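Astholm Robotics Club: Frequently Asked Questions

Do I need to know how to code?

Nope! I showed up last November knowing how to make a spreadsheet add things up, and that was it. You'll pick up the basics in your first month, mostly by breaking stuff that somebody else wrote.

What are you all working on right now?

The sorting challenge for the Tadico Cup. Your arm has to set up a small organizer, dividers and all, and then put parts in the right compartments. It sounds easy (I said so out loud at my first meeting, and I'm still hearing about it). The dividers are the tricky bit, since a grip that's a hair too high makes them tilt.
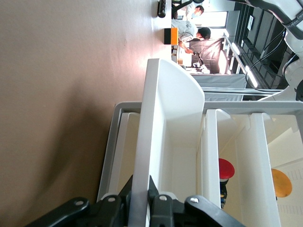 We logged 193 practice runs last season and our best score was 400 out of 600. I want 500 so badly this year!

How much time does it take?

Two evenings a month is the minimum, and we start at 6:30. Before a competition, people come in a lot more, but that's up to you.

What does it cost?

Dues are $62 for the year. That covers your club shirt and the Cup entry fee. Bus fare to Barredo for the regional round is extra.

Can I bring my own project?

Sure, as long as it fits on a shelf. Ask for a Trernum login first so you can book table time, and please cancel your slot if you're not coming.

What if I join in the middle of the year?

Come anyway! We'll pair you with a team that's short a person. Sign-up sheets are by the door, or use the contact form on our main page.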